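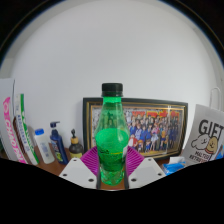

Automotive / Aftermarket Parts
8 min read

4.2 Fitting the lowering springs

I went into this part of the study thinking the Tkachuk springs would be the easy bit, and boy was I wrong! We had two hatchbacks to work with, same model year, and both got the full set at the Stikent shop in October. The first car went together in a morning. The second one fought us on the rear left side (a seized lower bolt, the usual) and I ended up cutting it off and ordering another from Brostgate.

Once both cars had settled, I drove them over the same loop out past Skikandale, the one with the broken pavement near the quarry, and wrote down ride height at each corner before and after. Figure 2 plots the drop against distance. Most of the settling was done by some 1000 miles, and after that the line goes pretty flat. The front sat lower than the maker's sheet says it should, on both cars, and I don't have a good answer for that yet.

Figure 2. Change in ride height at each corner, both cars, plotted against miles driven.

I also tried the stiffer rear bump stops for a while. They felt fine on smooth road, but I took them back out before the noise runs in section 4.3 so the two cars would match.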